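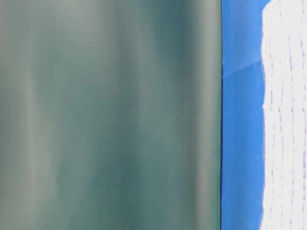 Why does the washer stop with water still in the drum when the spin cycle should start?
Most often the drain filter or the hose behind it is partly blocked, and the machine will not spin until the water level drops. Clean the filter first, then check the hose, then the pump.

Ticket: Bosman front loader, laundry room, Plistodgate building
Opened by: Remo Kofler
Opened: 9th August
Status: Closed

Reported problem
Machine fills and washes normally. At the end of the rinse it hums for a while, then stops and shows the drain error. Door stays locked. Turning it off and on again lets the drain cycle start over, and on the second or third try it sometimes empties. Small loads finish more often than large ones. Towels are the worst.

Entry 1
Switched off at the wall and drained through the small hose behind the lower flap. Got a full bucket out before it slowed to a drip. Opened the filter – two coins, a hair tie and a lot of gray lint. Rinsed it, wiped out the housing, checked that the impeller turned by hand. It did, with the usual slight jerk. Ran a rinse and spin with no load. Finished without an error.

Entry 2
Error came back on the third load. Filter was clean when I opened it again. Pulled the machine out and found the drain hose flattened where it passes behind the Pledico dryer. Somebody had pushed the dryer back too far. Straightened the hose and moved the dryer forward. The flattened part springs back but not all the way.

Entry 3
Ran a mixed load of towels and dish cloths on the warm cycle. Drained on the first try but slowly, and the final spin never got up to full speed. Cloths came out much heavier than they should.

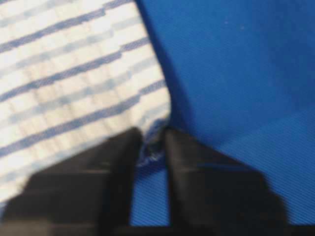 Ran the same load again on spin only and it was better, though still not right. At this point I suspected the pump, but the hose was cheaper to rule out, so I ordered one from Gretero along with two clamps.

Entry 4
New hose fitted. The old one had a soft gray plug of lint and detergent in the bend, close to the standpipe, where I could not see it from either end. Also found that the hose had been pushed 19 inches down the standpipe. Set the new one higher, with the hook clipped so it cannot slide down.

Test results after the hose change:
Rinse and spin, empty: no error.
Cotton cycle, full load of towels: no error, full spin speed.
Quick wash, 30 minutes, half load: no error.

Entry 5
Checked again after 10 loads. No drain errors. Opened the filter and found only a little lint. Floor under the machine is dry and both clamps are tight.

Notes for next time
Check the hose along its whole length before blaming the pump. Leave a hand's width behind the dryer. Filter to be cleaned monthly, next one due in October with the full service. Use less detergent – the scoop that comes with the box holds too much for this machine.

Pump not replaced. Old hose thrown out. Spare clamp is in the drawer under the sink.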